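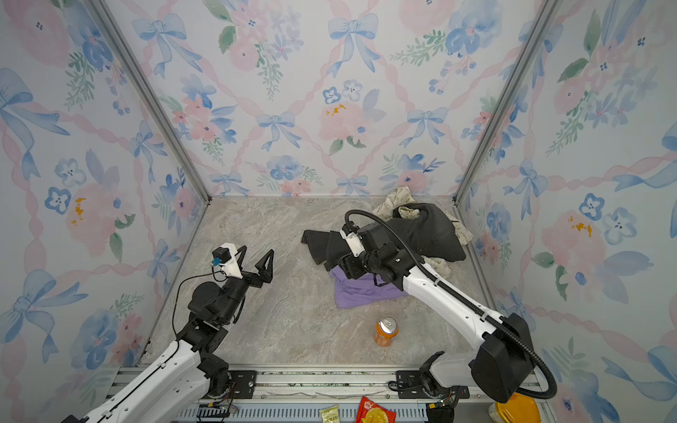

Planovari Sewing and Linens Circle
Minutes of the July meeting

The meeting opened at 6 in the evening in the back room at Yupanqui Hall. Minutes of the June meeting were read and approved with one correction: the hem tape was donated, so the circle does not owe anyone for it.

1. Wallpaper

Everyone loved it! The peonies got the most praise, with the blue ribbon bows a close second, and several members said the pink ribbon lattice makes them want to go home and redo a hallway. The paper is the Pralel remnant that came to us in the spring. Two short pieces are left over and will be kept for lining the button drawers. A member asked whether such a busy pattern would make it hard to pick out printed fabrics against it. The general feeling was that the pale gray marble pattern on the floor gives the eyes a rest, and that the sorting gets done down there anyway. Agreed to leave the walls exactly as they are.

2. Cloth sorting

Lots of happy discussion on this one. The dark charcoal cloth is a real find and should be enough for the apron order, with pockets. It was moved and seconded that it be kept in one length until the apron pattern is settled. Carried.

The lavender was spoken for almost before the item was read out. It goes to the napkin group, who would like to try it with a white edge and promise to bring a finished one to the next meeting.

The beige with the faint green print caused the longest talk of the evening. One side wants it for curtains in the hall kitchen, the other for tote bag linings. Both ideas are lovely. Put to a vote by show of hands, curtains won, with the offcuts going to the tote bags.

Members were reminded to fold along the length first, then across, and to stack with the fold facing out. Heaps in the corner are fine while a sort is going on, but please have everything folded before the lights go off.

3. Apron order

The order from the Hultix bakery is confirmed at 100 aprons, our biggest ever! Cutting will take place over 4 sessions. Anyone with sharp shears they are willing to share should put their name on the sheet by the door. Bakery staff have asked for long ties that wrap around and knot in front, and for one deep pocket in place of the two shallow ones on our sample. The sample will be redone before cutting starts.

4. Shelving

Still waiting on the brackets. The shelf boards are sanded and look wonderful. Color was left open last time, and off-white was chosen to go with the wallpaper background.

5. Other business

The big iron is spitting again and needs descaling. Lemon cake recipe to be copied out for everyone who asked for it. A request for a beginners' hemming evening was met with real excitement and will be on the next agenda.

Meeting closed at 8:15. Next meeting in August, same room. Please bring pins.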